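Grutetti Soft Pads on the Arkemton Two-Finger Gripper: A Review

By Ratih Goh

The Grutetti pad set costs a little under what I paid for my last pair of replacement fingertips, and it does one thing the stock Arkemton tips can't do well: it picks up a single layer of cloth. I have used the set since September on a small arm that folds and sorts fabric. I'm keeping it on the arm, with a few complaints.

What you get

The box holds 10 silicone pads, two aluminum carriers, a hex key and 4 screws. The pads come in two hardnesses, marked by a notch on the back. Carriers replace the whole fingertip on the Arkemton, so you have to take the old ones off first. The screws that hold the stock tips had thread locker on them and took some force. After that, the swap was a matter of minutes.

The printed instructions are one sheet folded in half. They tell you the order of the screws and leave out the torque. Snug worked for me. I checked them after the first 600 cycles and one had backed out by a quarter turn, so I put a drop of the mild thread locker on all of them.

How I tested

My arm is a Poirier tabletop model, the older one with the separate controller box. The work is knit fabric, mostly jersey and fine rib, which has to be pinched at an edge, lifted and laid down again somewhere else. Knits are hard on grippers. The edge rolls up by itself, the cloth stretches when you pull it, and a firm fingertip tends to push a wrinkle along instead of closing on it.

I ran the stock tips, the soft pads and the firm pads for 1000 picks each, with the same grip force and the same approach speed. A pick counted as good if the cloth came up in one layer and stayed in the grip until the release point. Sylvie Beaulieu, who shares the workshop with me, did the same on her own arm with woven cotton and let me use her notes.

Results on knits

The soft pads were clearly the best of the three. They close around a rolled edge without flattening it first, and they hold at a lower force, so there is less of a pinch mark in the cloth afterward. The firm pads came second and were better at the start of a session than at the end, when lint had built up on them. The stock tips were a distant third. They have a fine diamond pattern that is good on cardboard and plastic, but on knits they either slid off or snagged.

Most of the misses with the soft pads came from the approach and had little to do with grip. If the fingers came down in a dip in the cloth, they closed on air. If they came down on a ridge, they got it nearly every time. I changed the controller settings so that the arm goes for a fold when it can find one, and the misses dropped off.
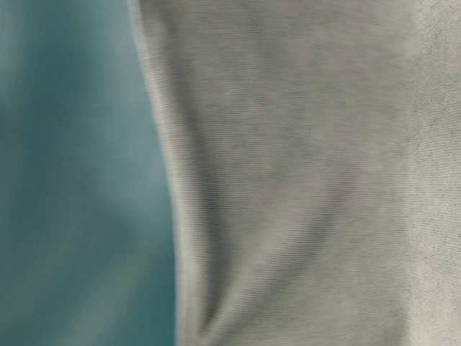 Do the soft pads fit grippers other than the Arkemton?

The pads themselves will fit any finger with a flat face wide enough to take them, but the carriers are drilled only for the Arkemton, so on another gripper you would need to make your own mounting plate.

Results on woven cotton

Sylvie's results were closer together. Woven cloth lies flatter and doesn't roll at the edge, so there is less to grab, and all three tips had trouble with a single layer on a hard table. A thin foam mat under the cloth helped more than changing tips did. With the mat in place she preferred the firm pads, which pressed into the weave and didn't fold under at the corners. The soft pads sometimes curled when they met the table, and the controller then read the finger position wrong.

Wear and cleaning

Lint is the main problem. Silicone picks it up quickly, and a linty pad slips. I wipe mine with a damp cloth before each session and once in the middle of a long one. Tape also works and is faster, but it left some glue on one pad, which I had to throw out.

After all the picks, the soft pads show a shiny spot where the two faces meet. The grip there is still fine. One corner has a small tear from the time I let it hit the edge of the table. The firm pads look new.

Replacement pads are sold only as a full set with both hardnesses. I would like to be able to buy just the soft ones.

Other options I looked at

Before this I had a Bimby suction cup on the same arm. It is good on paper and film. On knit fabric the air goes straight through, and I had to run the pump so hard that it pulled up two layers as often as one. I have also tried needle grippers on loan. They lift knits very well, but they leave holes in the finer ones and I don't like having them near my hands.

Who should buy it

If you have an Arkemton and handle knits or other soft, stretchy cloth, the set is worth the money. If you work with woven cloth only, try a foam mat first and see how far that gets you. For boxes, bottles and parts, stay with the stock tips, which grip hard objects better and need no cleaning.

Good: easy to mount, low grip force, few marks on the cloth
Bad: collects lint, no torque figure in the instructions, no soft-only refill
Rating: 4 out of 5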